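Flisto — Guide de mise en route
Section 4 : première saisie dans la cuisine simulée
Par Nektarios Panagiotou — avril

Cette section suppose que le bras est calibré et que le simulateur Hirno est ouvert sur le poste. Comptez sept minutes pour l'ensemble.

1. Dans Hirno, chargez le décor « Évier double ».
2. Choisissez la tâche « Bol » et laissez la vitesse sur le niveau 3.
3. Placez la pince au-dessus du bord du bol, doigts ouverts.
4. Descendez par petits pas jusqu'au contact avec l'aliment, puis arrêtez l'axe vertical.
5. Fermez la pince. Le seuil d'effort par défaut convient aux légumes fins.

Attention : ne descendez pas en mode rapide au-dessus du bol. Une collision avec le bord met fin à l'essai et la trajectoire n'est pas enregistrée.

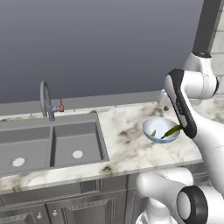 Peut-on utiliser le même fichier de tâche sur le bras réel ?
Le fichier s'exporte tel quel, mais le seuil d'effort doit être réglé de nouveau sur le bras réel avant le premier essai.

Au contact, l'extrémité de la pince touche la pièce verte allongée, du côté droit du bol blanc à bord bleu pâle. Si elle touche le bol lui-même, remontez et reprenez à l'étape 3.

6. Relevez la pince à la verticale, puis ouvrez-la au point de dépose.
7. Enregistrez l'essai. Le journal conserve les 500 derniers — les plus anciens sont effacés sans avertissement.

Remarque : après un changement de décor, refaites l'étape 2. La tâche sélectionnée n'est pas conservée.

À lire aussi
Section 3 : calibrer le bras Flisto
Importer un décor dans Hirno
Régler le seuil d'effort
Seltano : exporter le journal des essais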